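Search the list archive
Go
Print this message | E-mail this message

Subject: Re: Kusa vs. Jernodus fingers on the drive swap
From: Asuka Sugawara

> We have the stock Kusa fingers and a set of Jernodus
> ones here. Before we order more, did you see a real
> difference on the drive swap, or only on the small parts?

A difference on the drives, yes. I ran the swap 220 times at Dralside in September, split evenly between the two sets, with the same arm and controller throughout.
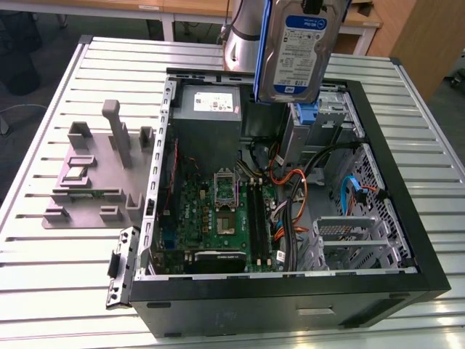
The Kusa fingers dropped or jammed the drive 19 times. Most of those came at the cage, where the caddy has to go in square. The tower lies on its side with the panel off, so the arm works from over the case and has to clear the cables looped across the middle. A drive that tilts in the grip catches before it seats.

The Jernodus set failed 9 times on the same job. The angled fingers hold better on the caddy, but they are wider, and I had to raise the approach height to keep them off the case wall.

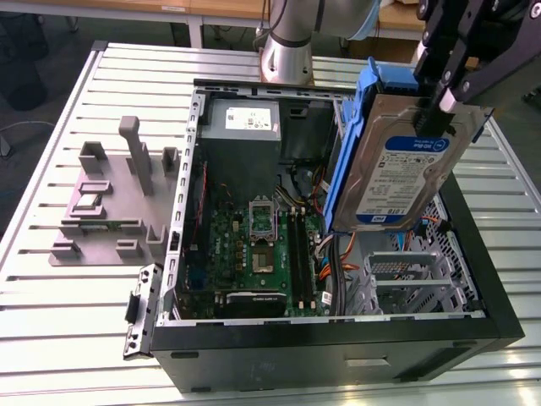

Small parts

Fewer runs here, so take this as a first look. Both sets can pick the memory module. The processor is harder – I only trust the Jernodus fingers on it, and only at low speed.

Calibration matters more than I expected. I redo the tray offsets at the start of each session with the Higuchi script, and it takes 3 minutes. The fixture is 3D-printed, with the drive upright in the back left slot and the chip in a square recess in the middle, so an error in the tray angle affects each pick differently. Check the drive slot and the recess separately.

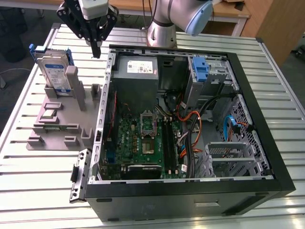 Force limits come next on my list. I kept the controller defaults for all of the runs, and the grip force is probably too high for the chip. With the camera or sensor housing on top of the gripper and both fingers pointing down over the tray, there is room to come in slowly, so I will try a lower limit there first. I can send the logs if you want them.

Asuka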